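March, early afternoon, Menddale workshop

Long one today, sorry in advance to whoever reads this after me. I promised Svenja Reuter I'd write up the birth announcement work for the celebrity desk while I still have it in my head, and my head is not a reliable place this week.

The job, for those who weren't in the room: the desk at Huda wants a tool that watches agents' statements and flags when an actor couple has had a baby, gotten engaged, split up or moved house, so that the morning writer isn't scrolling through everything with one eye on the kettle. We have an archive of about 4,000 old showbiz items to test against. Saranya Subramaniam went through it with me and we pulled out 291 that are births or pregnancies, and those are what I've been living with.

First thing I learned is how little these items say. A representative confirms, mother and child are doing well, no name given, and then the writer fills six paragraphs with where the couple met and what they wore to a premiere two summers ago. I don't mean that unkindly, I used to write them! But it makes life hard for the matcher, which sees a paragraph full of weddings and film sets and decides the story is a wedding on a film set. Out of the first batch of 20 it got 9 wrong, and every one of the nine was wrong in that same way. I was a bit cheered by this. One big mistake is nicer to have than a lot of small ones.

What I tried:

- Reading only the headline and first two paragraphs. Much better on births, worse on splits, where the news sometimes hides down in paragraph four under a lot of "remain good friends."
- Giving extra weight to "confirmed," "spokesperson," "representative" and so on. Helped a little. Also dragged in every casting story in the archive, because casting gets confirmed by representatives too.
- Throwing out any sentence with a past-year date in it. Crude, and I was ready to be embarrassed by it, but it did more good than the other two put together. Keeping it for now.

Then the push alerts. Liên Thân wants the alert text short enough to read without unlocking the phone, and she is right, people glance and go. We tried a few wordings on each other over lunch. "Welcomes first child" beats "announces arrival of baby" by a mile, and anything that starts with the agent's name loses the reader before the comma.

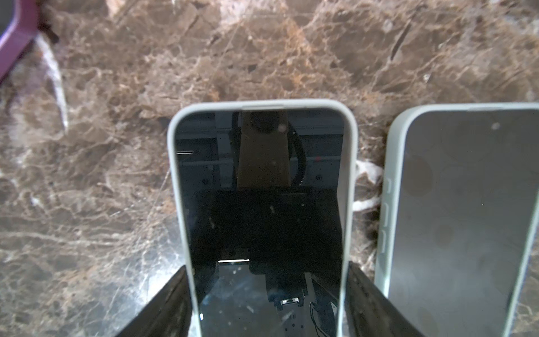
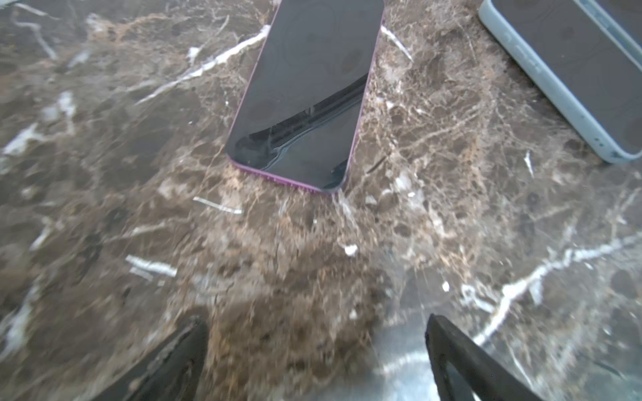

The other thing Liên raised is timing. The old system (Holleo, may it rest) held each alert until a second source turned up, and the desk hated it, since by then the couple had usually posted the news themselves and everybody's aunt had it already. Tùng Lý thinks one source is fine when it's the couple's own agent and two should be needed for anything else. I lean his way. Taha Tawfik doesn't, and he made a good case: he remembers a fake agent's email that very nearly got a perfectly un-pregnant singer a nursery feature. So for the moment a single-source item goes to the writer as a draft and never straight out to readers. A person presses the button. I feel a lot calmer with a person pressing the button.

A question I couldn't settle and would love help with: the same name meaning two people. There's Khương the singer and Khương the stand-up comic, both in the archive, both married, both parents by now, and the matcher has cheerfully given each of them the other's daughter. Saranya suggests tying each name to a spouse or a show before anything gets matched. That's sensible, but somebody has to build the list, and then keep it current, and spouses change. Parking it until I've talked to the desk about who'd look after it.

Smaller notes:

- Twins. The word "baby" doesn't appear in several of the twins stories at all. Added "twins," "little ones" and "family of four."
- "Expecting" pulls in "expecting a second season." Needs a fix, haven't thought of a pretty one.
- Svenja asked that adoption items be worded with care and get their own label. Agreed, label made, wording still to come from her.

Next up: rerun the same 20 with the date rule on and the agent words turned down by half, then try the splits. Taha has the spreadsheet open, so ask him before changing any columns.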